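Last updated: November

# Graronen Utensil Set – data card

Graronen is a set of hand demonstrations recorded at the Fosard kitchenware packing site in Ornska. We're using it to teach a pair of arms the small, fiddly jobs at the end of our display line: picking up a utensil, turning it the right way and hanging it on a stand.

The people who do that work every day made the recordings, and we're really pleased with how it's going!

## What's in it

- 374 demonstrations, all done with two hand-held grippers
- up to 32 seconds each
- video plus gripper opening, saved together
- a short text label per demonstration, typed by the person who did it

The next release should reach 500, and we'd like to get to 600 once the ladles are sorted out (they swing, and the labels don't have a good word for that yet).

## Why the packers record it

Our first try had engineers doing the picking. It was tidy and slow, and it missed most of the tricks. The packers tilt a handle before they lift it, or bring the stand around to meet the utensil, and they do it without thinking. Once they took over, we had much better material to learn from.

It has changed the job a fair bit. Packers on the project spend part of each shift at the recording table and the rest on the line. They were trained on the Hutapea labelling tool and now decide which takes get thrown out. Recording counts as paid work at the normal rate, and there is no speed target for it.

Some things are still open:

- The line team wants to know who gets called when an arm drops something. For now it's whoever is nearest, and they don't love that.
- Wrists get tired with the grippers – more than with the utensils themselves. We swap people out often.
- Night shift has had less recording time than day shift. We're fixing the roster.

## The recording table

Every take uses the same kind of layout: a white foam board with a faint pencil grid, taped down on a light wooden table, and the hook stand placed on top. Whisks are the favourite practice piece. They're awkward in a useful way, with a long handle at one end and a loop of thin wire at the other.
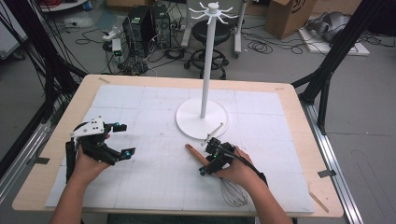

## Using the data

Start with the whisk folder, then move on to the spatulas. Please keep the packers' labels as they wrote them, odd spelling included. If you find a take where the label and the video don't match, open an issue with the take number and we'll ask the person who recorded it.

Faces and voices are left out of the release. Don't use the set to time or rank workers; the licence rules that out.

Contact: Graronen project desk, Fosard, Ornska | © Fosard | Back to top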